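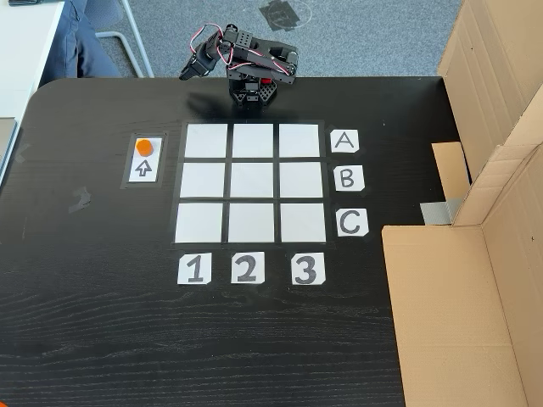
Part 2: Making the board and laying it out

Okay, pieces are sorted (if they aren't, go back to Part 1, I'll wait). Now we need something to play on. You can buy a tic-tac-toe board, sure, but I like a big one made of cards and tape, with letters down one side and numbers along the bottom so people can call out their squares. My niece and I play it over the phone this way and we've never once argued about who meant which corner.

You'll need white card stock, black tape in a narrow width, a black marker, scissors, a ruler and a table you don't mind sticking tape to. I get my card from Dullura, the heavy kind, and one pack will last you years.

1. Wipe the table and let it dry all the way. Tape hates crumbs.

2. Cut nine squares, all the same size. Make one, check it with the ruler, then trace around it for the other eight. Don't trace each new one from the last one! The error creeps up and by the ninth you've got something closer to a rectangle.

3. Lay them out three by three with a thin gap between neighbors. The gap should be a bit less than the width of your tape.

4. Run the tape down the two long gaps first, top to bottom, then the two going across. Press lightly until you're happy, then rub it down with a fingernail.

5. Tape around the outside edge the same way. Trim the ends at the corners instead of folding them under, or you'll get a lump.

CAUTION: If your table is varnished or painted, try a scrap of tape somewhere hidden and leave it overnight before you do any of this. I lost a patch of finish on my old Orkon desk and I'm still annoyed.

6. Cut six smaller cards for the labels and snip the corners off each one. The clipped corners make it easy to tell a label from a playing square when everything's in the box together.

7. Write A, B and C on three of them and 1, 2 and 3 on the rest. Go over the lines until they're good and thick (a skinny letter is hard to read from the other side of the table).

8. Put the letters to the right of the grid, A by the top row, B by the middle, C by the bottom. The numbers go underneath, 1 on the left, 2 in the middle, 3 on the right.

So the top left square is A1, the center is B2 and the bottom right is C3. Letter first, then number, always. Reet Kuusk wrote to me asking if she could flip it and put the letters on the bottom. Of course you can, but then the move sheets in Part 4 won't match, so you'd have to redo those too.

NOTE: Leave the labels loose for now. We'll line them up properly once we've tried a game or two in Part 3.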